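Shape and colour sets added to Birnness toy library

The Birnness Toy Library has added new sorting block sets to its lending collection for the autumn term. The sets, supplied by Plikus, may be borrowed for up to 10 days.
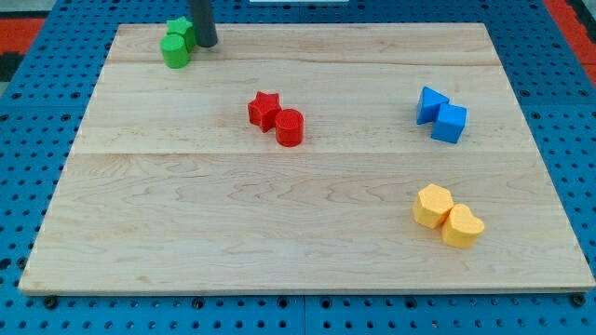
Matching by colour

Blocks may be grouped in pairs of one colour, such as a red star with a red cylinder, or a yellow heart with a yellow hexagon. The library recorded 1,910 loans last year. Members of the Povora branch may reserve sets at the front desk from February.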